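Robot demonstration (teaching by showing)

Robot demonstration is a way of giving a robot a job without writing out each move in code. A person either pushes the arm through the task by hand (hand guiding) or drives it from a distance with a controller — remote control, or teleoperation. Joint positions and camera views are stored, then used for training.

Hand guiding is quick to learn. Poor for two-armed work though, and the persons hands get into the pictures. Remote control avoids that, but is slower and the operator feels little or no force.

Sets vary in size. Mivine used 500 runs for one task, Cleltow almost 2000 over 6 tasks. Soft goods such as film, cloth and bags are thought harder then boxes. 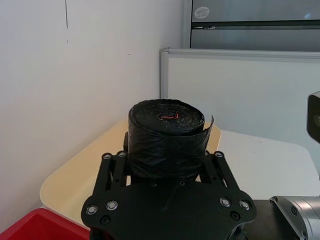
Pasichnyk disagrees, holding that grip force matters more than the number of runs and that most sets dont record it at all.

Related articles
Hand guiding
Nesora controller
Wrist camera

We use cookies to improve this site. Accept | Settings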